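The planner had been rejecting the task since ten past nine. Tarık Türkmen read the log from the top, although he knew what it would say. Goal pose unreachable. Replan. Goal pose unreachable. Replan. It had done this 2,637 times and each entry was the same length.

Edberg wanted the kitchen build signed off before January. Culirent, who were paying, wanted it sooner. The ticket said only that the view was "a bit off", and had been raised by somebody in Bosavance on a train.

He opened the head view and left it open.

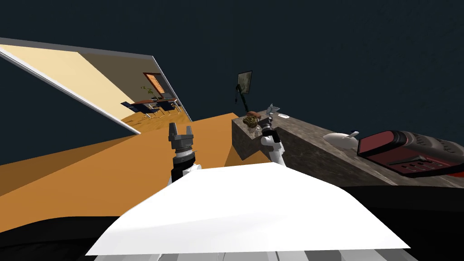
Kitchen build, head view, Mon 5 November. Left gripper open, right gripper at the counter.

The floor climbed to the right. So did the counter. He checked the camera transform against the one in the robot description and found that they agreed to the last digit, so the roll was coming from further down the chain. He wrote this on a pad and underlined it.

Güneş was the name of the old planner. It had been retired in the spring, but its collision checker was still compiled in, because removing it broke the build. He searched the source for it and got 35 results. The thirty-first was a function that levelled the torso before every grasp, using a gravity vector which the new simulator supplied with the axes in a different order.

He swapped two indices, rebuilt, and changed the order of the subtasks so that the shaker came first. Then he cut the joint velocity limit to a third and stepped the controller by hand, 700 ticks at a time, reading the finger forces after each block.

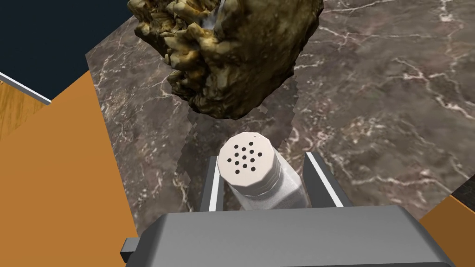
The forces were even on both fingers. He logged them and stepped again. The grasp check returned true, which it had never done on this branch, and the planner asked for the next goal without complaint.

It took him a moment to see that the goal it asked for was not in the task file. The pose was valid - level, reachable, clear of the counter. It had a name in the field where names were optional, and the name was his login.

He looked at the tick counter, which stood at 2,730. He had not pressed the key since 2,100.

He saved the log and pressed it.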